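Kelly Fairclough is BACK in the Urnthorpe lineup and I am not going to be normal for the rest of the evening

For anyone just joining: she hurt her knee in January, had surgery, and people were already writing her off at 31. Tonight she started on the left, played the full match and set up the winner. The full match!!

The pass for the goal, I've watched it so many times now. She gets it on the touchline with two Cisolitz defenders on her, stops dead, lets them both slide past, and then clips it to the back post where Rania Haddad is completely alone. Header, 2-1, keeper had no chance.

Also a word for Dima Sayegh in goal, who made that double save right before halftime when it was still 1-1. First one with her foot, second one I still don't understand.

Crowd was 762, which is huge for us on a wet night (last home game we had 653). The away end brought a drum and they never stopped, even after we went ahead. Great bunch, safe trip home.

Cisolitz were good, by the way. Their number 10 ran our midfield for most of the first half and the free kick for their goal was a beauty. Coach Bucur moved Tiruwork Ayele back to sit on her after the break and the whole game changed.

Ayele doesn't get talked about enough. She wins the ball, gives it to somebody in a better spot, and goes off to win it again. I'd have given her player of the match if Kelly hadn't been out there doing Kelly things.
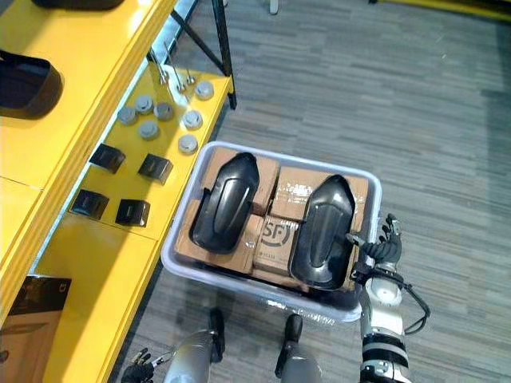
Anyway, Tolentino away is next and that's a hard place to go. They press high and the field is tiny, so I'd start the same eleven and maybe bring Haddad off a bit earlier, she was limping at the end.

Seats on the supporters' bus are 49 with the match ticket included. I've got mine. If you've never done an away day with us, do this one, the singing starts before we're out of the parking lot!

OK one more look at that pass and then bed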